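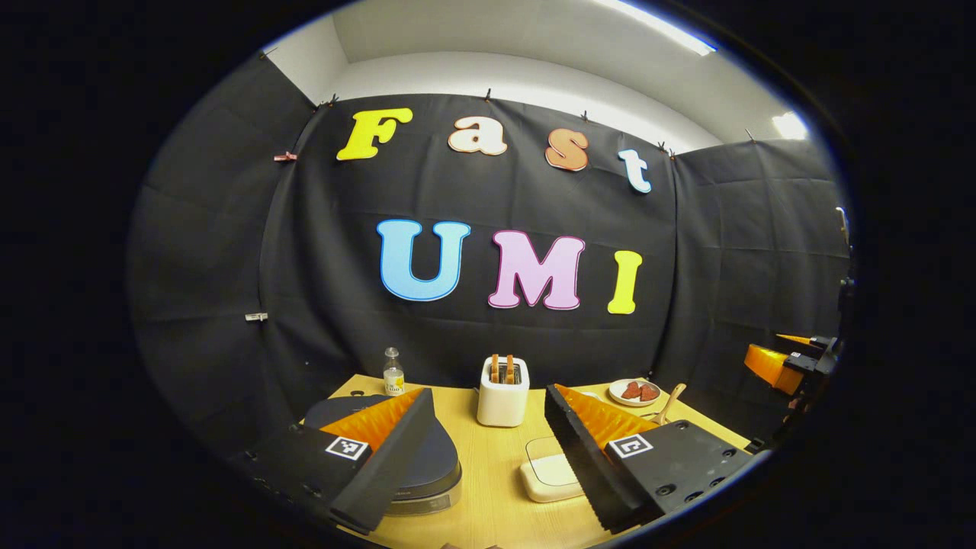

*Figure 16. Breakfast table station, as recorded by the hand tool camera.*

## 4. Recording demonstrations with the hand tool

Revised 14/03/2024. Replaces the January pages.

This section covers recording by hand with the Voltow tool. Remote recording through the Dillance arm is in Section 5. Both kinds of recording go into the same Plarnetti session and can be mixed, but a single demonstration must be made one way from start to finish.

Before starting, finish the mapping pass in Section 3. If the table has been moved since the last mapping pass, do it again.

### 4.1 Setting up the table

1. Hang the backdrop cloth and clip it along the top hem. Add clips at the sides wherever a fold hangs forward of the rest. Creases are fine and do not have to be ironed out.
2. Pin the letters or other flat shapes to the cloth. Any lettering will do, as long as the colors stand out from the cloth and the shapes lie flat. Leave them where they are for the whole session.
3. Set out the objects for the task. For the breakfast task in Figure 16 these include the toaster, the small plate, the wooden spatula and the round pan.
4. Leave open table in front of the objects for the fingers to come in. The width of one open tool is enough.
5. Turn on the room lights and leave them on. Close blinds if there are any.

> **Note:** A plain black cloth gives the tracker very little to hold on to. If you have to work without letters, expect more rejected recordings.

> **Caution:** Unplug the toaster before recording and put the cord where neither tool can catch it. Toast the bread ahead of time and let it cool. The finger inserts are soft and will mark or melt against a hot surface.

Real food can be used. Swap it out when it starts to crumble, and brush the table clean between demonstrations. Crumbs in the ridges of the inserts change the grip, and we have lost good sessions to this.

### 4.2 Checking the tool

Do this for each tool you plan to use.

1. Open and close the fingers all the way, slowly, three times. They should move together and meet in the middle.
2. Look at the inserts. The ridges should be whole and seated along their full length. Press down any end that has lifted.
3. Wipe the square markers on the sides of the fingers with a dry cloth. Do not use cleaner on them.
4. Check that the small screws in the finger housings are snug. Do not force them.
5. Insert the memory card and battery. Close the cover until it clicks.
6. Turn the tool on and wait for the steady light.

The markers tell the software how far the fingers are open. Both need to be in view of the tool's own camera. If one is scratched or has a peeling corner, replace it and repeat the finger calibration in Section 2. A marker that looks fine to you may still read badly — the marker check in Plarnetti is the one to trust.

### 4.3 Making a demonstration

With two tools, start both before picking up either one. The order does not matter.

1. Open a session in Plarnetti and choose **New task**. Type a short name with no spaces.
2. Show the session code on the screen to each tool's camera until you hear the tone.
3. Press the record button on each tool.
4. Hold the tools at the ready position, fingers open and pointed at the table. Stay still for a slow count of three.
5. Do the task.
6. Return to the ready position and stay still again.
7. Press the record button on each tool to stop.

Work at the speed you would like the robot to work, or a little slower. Reach in one smooth motion. When you close on an object, close fully and let the inserts give around it, then lift. When you set something down, touch the table first and then open.

If you fumble a grasp, you may keep going as long as you recover with the tool. Do not use your free hand to fix anything. A recording where a bare hand comes into view and moves an object has to be thrown out.

> **Caution:** Do not swing the tool quickly from side to side. Fast turns blur the camera view and the tracker may lose its place for the rest of the recording.

Keep the tools off the ground and away from the cloth. If a finger catches the backdrop and shifts it, stop, reclip it and repeat the mapping pass.

### 4.4 Using two tools

The right tool records its own camera view, and so does the left. Each may pass through the other's view during the work. Plarnetti expects this and no masking is needed.

- Decide which tool does what before you record. For toast, we use one tool to hold the plate still and the other to lift the slices.
- Rest the idle tool near the edge of the work area with its fingers pointed in toward the table. Holding it over the objects blocks the other camera.
- Do not trade sides between demonstrations within one task.
- If the two tools touch, keep recording. If they hit hard enough to move your wrist, stop and start over.

### 4.5 How many to record

For a single pick and place, 42 accepted demonstrations has been a workable starting set at our station. Tasks that use two tools need more. The full breakfast task took 358, recorded by several people over a number of sessions.

Move the objects a little between demonstrations. Turn the plate, slide the toaster toward one side, lay the spatula at a new angle. Keep every position within reach of the arm — mark the limits on the tabletop with tape if you have trouble judging them. Leave the letters on the backdrop alone.

Take a break after every 18 demonstrations. Wrists get tired before you notice, and the grasps get sloppy. Change the battery during the break even if it still shows charge.

### 4.6 Checking what you recorded

1. Turn off the tools and move both cards to the reader.
2. In Plarnetti, choose **Import**, then the session name.
3. Wait for the list to fill. Each demonstration gets a green, yellow or red mark.
4. Play every yellow one. Keep it if the fingers and the objects stay visible through each grasp.
5. Delete the red ones, or send them to **Hold** if you want to look at them later. They are left out of training either way.
6. Choose **Save session**. Do not erase the cards until the save has finished.

| Mark | Usual cause | What to do |
|---|---|---|
| Yellow, "marker" | Glare or dirt on a finger marker | Wipe the marker, tilt the tool away from the ceiling light |
| Yellow, "short" | No pause at the start or end | Keep it if the task itself is complete |
| Red, "lost" | Fast turn, or the backdrop out of view too long | Record again |
| Red, "sync" | One tool started late or not at all | Record again, show the session code to both tools |

If more than a few in a row come back red with the "lost" mark, go back to Section 3 and redo the mapping pass before recording anything else.

### 4.7 Before running on the arm

Fit the arm with the same finger inserts used on the hand tools. Old inserts on the arm and new ones on the tools will give poor grasps on small or flat objects.

Run the first trial with the speed limit on and one hand at the stop button. Clear the table of anything that was not there during recording, including tape rolls, screwdrivers and card readers. Speed limits and stop settings for the Dillance arm are listed in Section 6.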